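3. Wrapping Habits in Household Storage

Figure 1. A cylinder wrapped in translucent orange film, creased along its length.
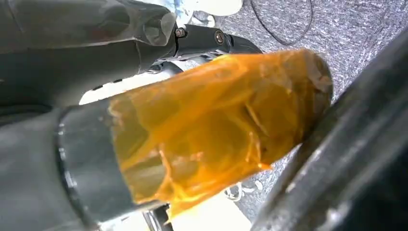
3.1 Why people wrap what they keep

We came to this study through a question that sounds small and kept growing: what do people wrap before they put it away, and what do they hope the wrapping will do? Work on household storage tends to look at containers, such as boxes, bins, drawers and shelves. The thin layer between the object and the container gets far less attention, and we think it deserves a lot more. Wrapping is cheap, quick and personal. Two neighbors with the same closet and the same set of candles may handle them in completely different ways, and both will defend their method with real feeling.

Film of the kind in Figure 1 came up again and again in our interviews. Participants liked that they could still make out the shape of a thing through it, and several said color was how they sorted a shelf at a glance. Paper had its own loyal following, mostly among people who stored glass or ceramics. Cloth was the rarest choice and the one people talked about with the most affection — old pillowcases, dish towels, the sleeve of a worn-out shirt.

3.2 Sites and participants

The interviews took place in two towns, Drastville and Woltlow. Drastville is the older of the two, with many houses that have full basements and attics. Woltlow grew quickly, and most of its homes are apartments with one storage locker each. We chose the pair for exactly this contrast. If storage space shapes wrapping habits, we expected to find it here.

We sent out 385 invitations and received 384 usable replies to the short mail survey, a response we are still delighted by and can only put down to how much people enjoy talking about their closets. From these we invited 184 households to a longer home interview. Each interview lasted as long as the participant wished. The shortest were over before the coffee was poured, and one in Drastville ran through lunch.

Participants were asked to walk us through one storage space of their choice and to tell us the history of any wrapped item they felt like opening. We did not ask them to tidy up first. Interviewers took handwritten notes, which were typed up the same evening and coded with the Aguiar scheme, a simple set of labels for the reasons people give when they explain a household task. We added one label of our own, "inherited," for wrapping that had been done by someone else and never undone.

3.3 Four reasons, and a fifth we did not expect

The coded notes gave us four common reasons for wrapping: to keep dust off, to stop scratches, to hold parts together, and to mark an item as put away for the season. The first two were no surprise. Holding parts together was more interesting, as it was often the only reason given for wrapping things that needed no protection at all, such as bundles of garden stakes or rolled posters.

Seasonal marking was strongest in Woltlow. In a locker where everything shares one shelf, the wrapping tells the family what should not be touched until June. One participant called it "closing the lid on winter," although there was no lid and the item was a pair of snow boots.

The fifth reason was the inherited label, and it turned out to matter more than we had planned for. Basements in Drastville held parcels that had passed from parent to child with the original wrapping in place. Owners often knew what was inside but had not looked for years. When we asked whether they would rewrap these items in something newer, most said no, and quickly. The old wrapping had become part of the object.

3.4 Differences between the towns

Homes in Drastville used more kinds of wrapping, and homes in Woltlow rewrapped more often. We see these as two sides of the same pattern. A large basement lets materials pile up over the decades, while a small locker has to be emptied and repacked whenever something new goes in. Only seven households in the interview group said they never wrapped anything, and they were split between both towns.

We also looked at labels. Participants who used the Finda tag system, which pairs a numbered tag with a paper list kept in the kitchen, tended to choose wrapping they could not see through. Those without any list leaned toward clear or tinted film. This makes good sense to us — if the list does the remembering, the wrapping is free to do something else. Section 4 takes up this link between memory and material in more detail, starting with the kitchen lists themselves.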